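3. Where the Notes Go

3.1 The corpus

Most studies of office communication begin with email, which is searchable, dated and polite. Ours begins with the note left on or near a door. Over one academic year we collected 3,237 of them from the two buildings of the Gellthorpe campus, typed them up with their spelling intact, and threw out the ones that turned out to be shopping lists. Shopping lists are a respectable genre and deserve their own paper. The remainder were coded for length, tone, signature and what we call the ask, meaning the thing the writer would like the reader to do or stop doing.

The coding scheme follows Spanos in most respects. We depart from it on the question of "please." Spanos treats every "please" as softening. Our coders could not accept this after meeting a note that read, in full, "PLEASE." It had been taped up at eye level and stayed there until October, and the two coders who passed it daily reported feeling guilty without knowing what they had done. We therefore split the category into soft please and hard please, and the agreement between coders rose at once.

3.2 Doors and the reader's approach

A note on a door has a captive audience only while the door is closed. Open the door and the note swings off to face a wall, where it instructs the paint. Writers seem to understand this poorly. Long notes, those of eight lines or more, were as likely to be hung on doors that stood open all day as on doors that did not, and the writers we interviewed were hurt when we mentioned it.

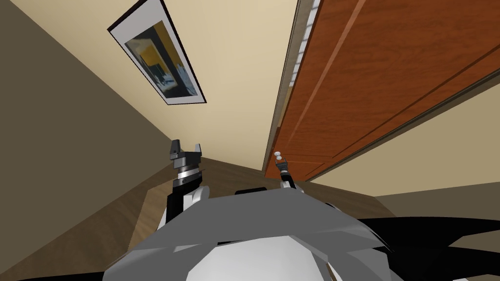 Department of Language and Workplace Studies
Figure 2. A wooden door and beige wall in a rendered interior.

The wall beside the door is the better site on nearly every count. It does not move, and it takes tape well. Yet wall notes made up a small share of the corpus, and many of those were replies to door notes — a second writer, having read the first, looked for the nearest free surface and answered back. Replies were shorter, angrier and better spelled. In the Grirnau building one exchange on the subject of a window grew so large that later writers had to kneel.

3.3 Signatures

Unsigned notes are usually described as cowardly. We find them closer to optimistic. The unsigned writer speaks for everyone, or hopes to ("We have all noticed the smell"), and the plural is a loan taken out against the good will of colleagues. Signed notes ask for less and get into less trouble. The exception is the note signed "Management," which in our data was hardly ever written by management. When shown a set of these, the actual management asked if they could keep a few.

Orhun Kozan, who coded the Rarkley building alone during the second term, proposed a further class for notes signed with a drawn face. We resisted this for some weeks. The face does a good deal of work, though, and a smile under "I know who you are" cannot be filed with a smile under "Cake in the kitchen." The class was added, and the earlier notes were recoded to match, a task that took longer than the collection itself and is not recommended.

3.4 Limits

Notes that fell down before we arrived are missing from the corpus, and these may have been the light-hearted ones, hung with a single piece of tape by people who did not much mind. Our sample leans toward the firmly attached. Readers should keep this in mind when we turn, in the next section, to anger.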